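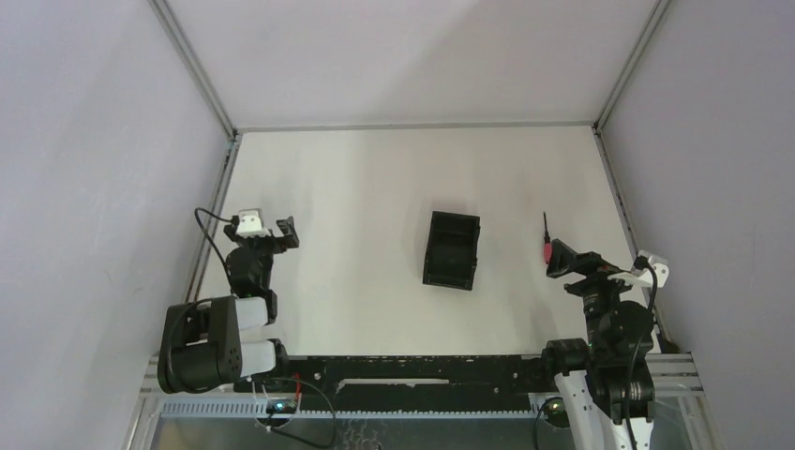

Schwarzer Behälter auf weißer Arbeitsfläche.

Pumow Eurobehälter-Deckel, die zweite Generation

Wer Kisten kauft, kauft meistens keine Deckel. Die kommen später, wenn der Staub schon drin ist, und dann passen sie nicht. Wir vertreiben seit Jahren Lagerbehälter an Werkstätten, Vereine und Leute mit sehr ordentlichen Kellern, und die häufigste Frage am Telefon lautet: »Haben Sie dazu auch was obendrauf?« Inzwischen ja.

Der Pumow ist ein Auflagedeckel aus Polypropylen für Behälter mit umlaufendem Rand. Er liegt auf, rastet an den Schmalseiten ein und lässt sich mit einer Hand wieder abnehmen, auch im Winter, auch mit Handschuhen. Der Vorgänger konnte das bei Zimmertemperatur. Bei Frost entwickelte er eine Treue zum Behälter, die einige Kunden mit dem Schraubenzieher beendet haben. Die Bruchstücke liegen bei uns im Regal, zur Erinnerung.

Was sich geändert hat

Die Rastnasen sind kürzer und an der Unterseite angeschrägt. Der Rand hat jetzt eine Tropfkante. In der Mitte läuft eine flache Rippe, damit sich der Deckel unter Last weniger durchbiegt. Draufstehen soll man trotzdem nicht. Wir wissen, dass Sie es tun werden.

Das Etikettenfeld ist von der Oberseite an die Schmalseite gewandert. Auf diese Idee kam Karabo Mnguni aus unserem Versand, nachdem sie einen ganzen Vormittag lang gestapelte Kisten abgehoben hatte, um zu lesen, was in der untersten ist. Es war die Weihnachtsdekoration.

Ausführungen

Pumow Standard: geschlossen, glatt, in Schwarz oder Lichtgrau. Artikel 471.
Pumow Zaidi: mit Lüftungsschlitzen, für Kartoffeln, Zwiebeln und Sportschuhe. Bitte nicht gleichzeitig.
Pumow Fidar: mit zwei Ösen für ein Vorhängeschloss. Das Schloss gehört nicht zum Lieferumfang, der Schlüssel folglich auch nicht.

Alle drei passen auf unsere Behälterserie Lutencombe. Auf fremde Behälter passen sie oft, gelegentlich fast. Wenn Sie unsicher sind, messen Sie bitte den Außenrand, also die breiteste Stelle oben, und schicken uns beide Maße. »So normale Größe« hilft uns leider nicht weiter.

Pflege

Lauwarmes Wasser, etwas Spülmittel, Lappen. Die Spülmaschine verträgt der Deckel im unteren Temperaturbereich, sofern er hineingeht. Lösungsmittel mag er nicht. Edding auf dem Etikettenfeld geht mit Spiritus ab, Edding daneben geht auch ab, sieht aber hinterher aus wie Edding daneben.

Bestellung und Lieferung

Einzelstücke gibt es im Laden und per Post. Gewerbliche Abnehmer erhalten Staffelpreise ab 1.000 Stück, die nächsten Stufen liegen bei 3.000 und 4.000. Sonderfarben sind ab der obersten Stufe möglich. Die Lüftungsvariante in Lichtgrau ist derzeit vergriffen und kommt im Juli wieder herein, sagt der Hersteller. Er sagte das auch schon über den vorigen Juli.

Rückgabe ungebraucht innerhalb der üblichen Frist. Deckel mit Fußabdruck gelten als gebraucht.

Fragen zu Maßen und Mengen beantwortet Joon-young Ham, vormittags am besten telefonisch, nachmittags lieber schriftlich.

23 Mal geteilt
4 Kommentare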